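Le linge de maison, de l'armoire au chiffon

On garde ses draps plus longtemps que ses meubles, et on s'en occupe beaucoup moins. Dans la plupart des logements, l'armoire à linge se remplit par le bas, se vide par le haut, et les trois mêmes parures tournent toute l'année. Le reste attend, jaunit un peu aux pliures et prend l'odeur du bois.

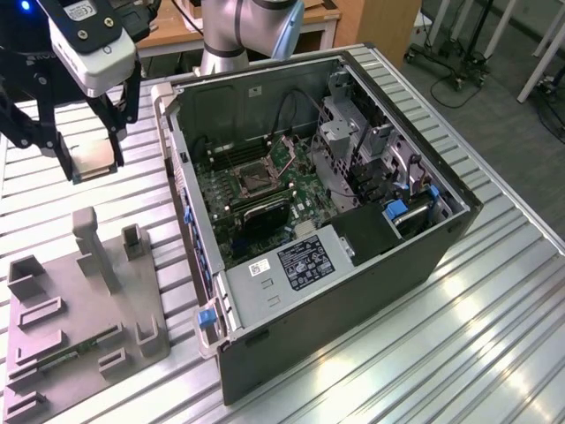
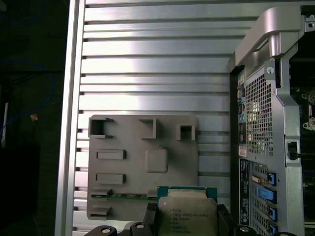
Janvier est la saison du blanc dans les magasins, et c'est souvent à ce moment qu'on ouvre enfin les portes pour voir ce qu'il y a derrière. Avant d'acheter, il vaut mieux tout sortir. Il faut une demi-journée, un lit dégagé et deux ou trois grands sacs.

Le tri

On commence par les draps-housses, qui s'usent les premiers. Tendez le tissu devant une fenêtre. Si la lumière passe nettement mieux au centre que sur les bords, le drap n'en a plus pour longtemps. Un élastique fatigué se remplace, une toile amincie se déchire à côté de la reprise. Les draps plats tiennent mieux, surtout les anciens, et on peut leur donner une seconde vie en les coupant au milieu pour recoudre ensemble les deux lisières. La couture centrale se sent un peu sous le dos, on s'y habitue.

Pour les serviettes, le toucher suffit. Une éponge rêche n'est pas forcément usée, elle est le plus souvent chargée de lessive et de calcaire. Une éponge dont les boucles ont disparu par plaques, en revanche, ne reviendra pas. Elle fera de bons chiffons pour les sols.

Restent les nappes, les torchons et les pièces héritées dont on ne sait pas quoi faire. Les grandes nappes damassées servent peu mais vieillissent bien, à condition de ne pas rester amidonnées dans l'armoire. L'amidon attire les insectes et casse la fibre au pli.

Combien en garder

Trois parures par lit, c'est assez pour presque tout le monde : une sur le lit, une au lavage, une dans l'armoire. On peut descendre à deux si on dispose d'un sèche-linge. Pour les serviettes, tout dépend du rythme des lessives et de la place pour les faire sécher. Une maison qui reçoit souvent aura besoin d'un lot à part, et il est commode de le choisir d'une autre couleur pour ne pas le mélanger à celui de tous les jours.

Les torchons font exception. On n'en a jamais trop, et une dizaine disparaît sans qu'on sache comment entre deux étés.

Laver moins fort

Le coton blanc supporte 60 degrés et n'en demande pas davantage. Beaucoup de draps lavés chaque semaine à haute température s'usent dans la machine plus que dans le lit. Pour les couleurs et le lin, 40 degrés conviennent. Le tambour ne doit pas être plein : quand on ne peut plus passer la main à plat au-dessus du linge, il faut en retirer.

La dose de lessive indiquée sur les bidons correspond rarement à l'eau qu'on a chez soi. En eau douce, la moitié suffit souvent. Un bon moyen de vérifier consiste à relancer un rinçage sur des serviettes propres. Si l'eau mousse derrière le hublot, on en met trop depuis longtemps.

Quant à l'adoucissant, il gaine les fibres et les serviettes absorbent moins bien. Un rinçage sans rien, puis un séchage à l'air un jour de vent, donne un linge plus ferme qui s'assouplit dès qu'on le secoue. Ceux qui tiennent au sèche-linge le sortiront encore un tout petit peu humide et finiront sur un fil.

Les taches jaunes des draps rangés trop longtemps partent en général avec un trempage d'une nuit au percarbonate, dans une eau à 40 degrés au moins. À froid, le produit n'agit presque pas. On ne l'emploie ni sur la laine ni sur la soie, et on évite le bac en métal.

Sécher, repasser ou pas

Un drap étendu bien droit, pli au milieu, lisières l'une contre l'autre, se passe de fer. Il faut seulement prendre le temps de tirer sur les coins à deux mains avant de poser les pinces. Les taies méritent un coup de fer si on aime les voir lisses - c'est la partie du lit qu'on a sous les yeux. Le lin se repasse humide ou ne se repasse pas.

Ranger

L'armoire doit être sèche et propre, ce qui suppose de la vider une fois par an, en juin par exemple, quand on peut laisser les portes ouvertes une journée entière. Essuyez les étagères au vinaigre dilué, laissez sécher, puis posez un papier sans encre ou un vieux drap plié. Le bois brut peut tacher le blanc, surtout le chêne.

Pliez chaque parure et glissez-la dans l'une de ses taies. On prend un seul paquet au moment de refaire le lit et les piles cessent de s'écrouler. Les paquets propres se rangent sous les autres, de manière à faire tourner l'ensemble. Pour le drap-housse, on emboîte les quatre coins l'un dans l'autre, on pose à plat et on replie en trois. Le résultat n'est jamais parfait et cela n'a pas d'importance une fois dans la taie.

La lavande parfume, mais elle protège mal des mites, qui de toute façon préfèrent les couvertures de laine au coton. Celles-ci se rangent lavées, dans une housse en tissu fermée. Les housses en plastique retiennent l'humidité et sont à réserver aux déménagements.

Ce qui part

Les draps en bon état mais dépareillés trouvent facilement preneur dans les ressourceries. Les refuges pour animaux acceptent souvent les serviettes et les couvertures usées, rarement les couettes et les oreillers ; un appel avant de se déplacer évite un trajet inutile. Ce qui reste se coupe en carrés de la taille d'une main ouverte, sans ourlet, et se met dans une boîte sous l'évier.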